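Etham Staffroom Forum > Teaching and Learning > Homework and marking

Marking every book every 2 weeks - is anyone still doing this?

vornik_maths
Our school has gone back to full written marking. Every book, every fortnight, with a comment and a target. I teach 286 pupils across Years 7 to 11. Even at a couple of minutes each that is most of my evenings gone. We were told in August, so there was no chance to say anything before term. What do other departments do?

chalkdust
We dropped it. Whole-class feedback on one sheet, books checked for effort and presentation, proper marking on assessments only. Results are no worse.

Mrs_P_Geog
I'll disagree with that. My Year 8s read what I write and some of them answer it. The quiet ones never put a hand up, and the book is the only place I find out they are lost. I wouldn't want to give that up.

chalkdust
How many classes have you got though? Geography at our place sees them once a week.

Mrs_P_Geog
Nine. I don't do every piece. I pick one page and mark that properly.

vornik_maths
One page might work for us. The policy says "all work acknowledged", and I don't know if a tick counts.

Piątek
A tick counts here. Ask for it in writing before the first book check. Our policy ran to almost 700 words and didn't define "acknowledged" anywhere. Two heads of department read it in completely different ways and one of them got a poor write-up.

Madhu Saxena
I was head of maths until last year. We had pupils mark their own practice questions in green pen, and I took in one longer problem per half term. The parents who complained were the ones used to seeing a lot of red. I explained it at parents' evening and most were fine with it.

chalkdust
Self-marking with bottom set Year 9 is fiction. Half of them tick everything.

Madhu Saxena
Some do at first. I put the answers up without the working and asked for corrections to be written out. It took a term to settle.

vornik_maths
Thanks all. I've asked for a meeting and I'm going to suggest Mrs_P's one page plus green pen for the rest. If they say no I'll ask for the time to be put on the calendar - it has to come from somewhere.

Piątek
Take your class numbers with you. Clarkurow, where I was before, changed theirs once somebody wrote the hours down. 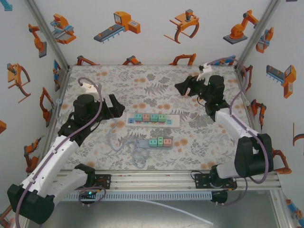

And get the date of the review agreed while you are in the room. Ours was meant to be looked at after a term and it stayed the same for three years.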